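Showing a Robot What You Mean
Notes for the second session – Felicidad Villanueva
Apr 28, 2021
Shares 65 | Comments 2

Welcome back, everyone, and thank you for squeezing into the smaller room so cheerfully. Last time we talked about writing out a robot's movements line by line, and I could see from your faces that most of you thought there must be a kinder way to go about it. There is, and it's the one we shall be using for the rest of the course: you do the job yourself, with the robot, and it keeps a record of what you did.

You can do this in two ways. The first is to take hold of the arm and move it by hand, much as you might guide a child's hand round the letters of the alphabet. It is lovely for getting a feel for the joints (do try it at least once, even if you mean never to do it again), but with two arms you soon run out of hands of your own, and your sleeves have a habit of wandering in front of the cameras. The second way is to stand back and drive the arms from a pair of controls. It feels clumsy for the first hour, and then one day you notice you've stopped thinking about it – rather like reversing a trailer.

For the exercise you'll each record 5 runs at the Hagedorn bench. Please read these points before you sit down:

Decide where each packet is going before you start recording, and say it out loud to your partner. If you dither, the recording dithers with you, and the robot will learn the dithering quite faithfully.

Come down slowly on anything flat. A box lying on the mat gives the fingers very little to get hold of, and pushing harder only slides it away from you.

Move the packets between runs. Small changes will do: a little to the left, turned a little, a different one in front.

If you drop something, carry on and pick it up again. A tidy recovery is worth keeping. Do make a note of it on the Brelness sheet, though, so that whoever sorts the runs later knows what they're looking at.

Pasta makes a very good subject for all this, being cheap and long and a bit awkward, and it comes in boxes as well as in packets with a window, so you have to change your grip as you go along.
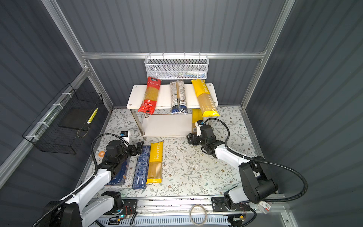

Felicidad, could you say a bit more about the wrist cameras? I did my runs at Otport watching only the big view from above, and I kept misjudging how far down the fingers were. Once I switched to the wrist view I got on much better, but then I lost track of what the other arm was up to.

Keep both views open, and let your eyes go to the wrist view only for the last little stretch before you close the fingers. Park the other arm somewhere sensible first, and you won't need to worry about it for those few seconds. I still say "parking left" under my breath when I do it, and I've been at this a good long while!

For next time, please bring your filled-in sheets and one run you were unhappy with. We'll go through those together, slowly, with the biscuits.

Views 1,083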